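Mail-Order Sewing Patterns: Your Questions

I've been tracing and mailing out copies of my own sewing patterns from the back room for 15 years now, and I get the same questions over and over (which is fine, I like questions!). So I finally typed up my answers. If yours isn't in the list, write to me and I'll add it.

What do I get when I order a paper pattern?

You get the pattern sheets, folded flat, and a booklet with the sewing steps. The sheets are printed on both sides, so please trace your size onto something else before you go at them with scissors. I know, tracing is boring. Put the radio on.

How should I store my patterns after I've opened them?

Flat, if you have the room! I gave up on envelopes years ago because I can never get the sheets folded small enough to go back in. A clear zipper bag is what I like best, and then a bunch of them can stand up in a box like records. Write the pattern number on a scrap of paper and slip it in front.

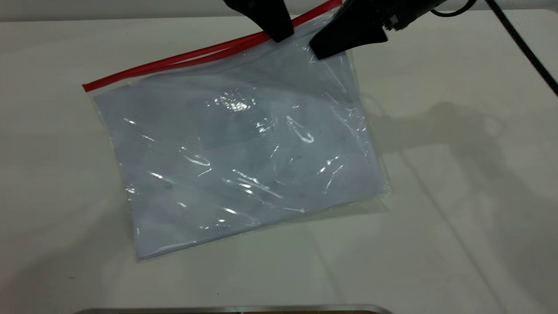

Paper sheets in a clear bag with a red zipper strip.

Which pattern should a total beginner start with?

The Bodness apron, number 2952. It has straight seams, two pockets and no closures at all. After that I'd try the Cloltine skirt, 2967, which has an elastic waist and is very forgiving if your cutting wanders a bit. Please don't start with the Flerier coat. I love that coat, but the collar made me cry and I'm the one who drew it.

I'm between sizes. Help?

Go by your bust measurement for tops and your hips for skirts and pants, and if you still land in the middle, pick the bigger one. Taking in a side seam is a ten-minute job. Adding fabric that isn't there is a whole other afternoon.

Is the seam allowance included?

Yes, on everything except the Žukauskas vest, which is my oldest pattern and comes from before I knew better. You'll have to add your own on that one. It says so on the cover sheet, but people miss it (I've missed it myself).

What can I trace onto?

Whatever you've got. Tissue is cheap and tears if you look at it wrong. Medical exam paper is great. Some folks use plastic sheeting, which lasts forever and lets you see the fabric print underneath, though thin plastic does like to crease, and it slides around unless you weigh it down. Soup cans work.

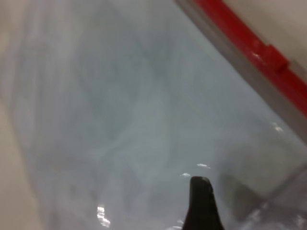

How long does shipping take?

I go to the post office every morning around 9, and most orders in the country show up in about 6 days. October is slower, with everybody suddenly making costumes, so order early if you need something for a party.

Can I sell things I make from your patterns?

Sure! Small batches, sewn by you, no fee. I'd love it if you mentioned where the pattern came from. If you want to have a factory make them, talk to me first.

Do you have instructions in Portuguese?

For the apron and the skirt, yes. Simão Pinheiro translated both booklets and did a lovely job, and he caught two mistakes in my English while he was at it. Leave a note with your order and I'll put that booklet in instead.

A sheet is missing from my order. What now?

Email me the pattern number and which sheet you need, and I'll mail it out the next morning. You don't have to send anything back.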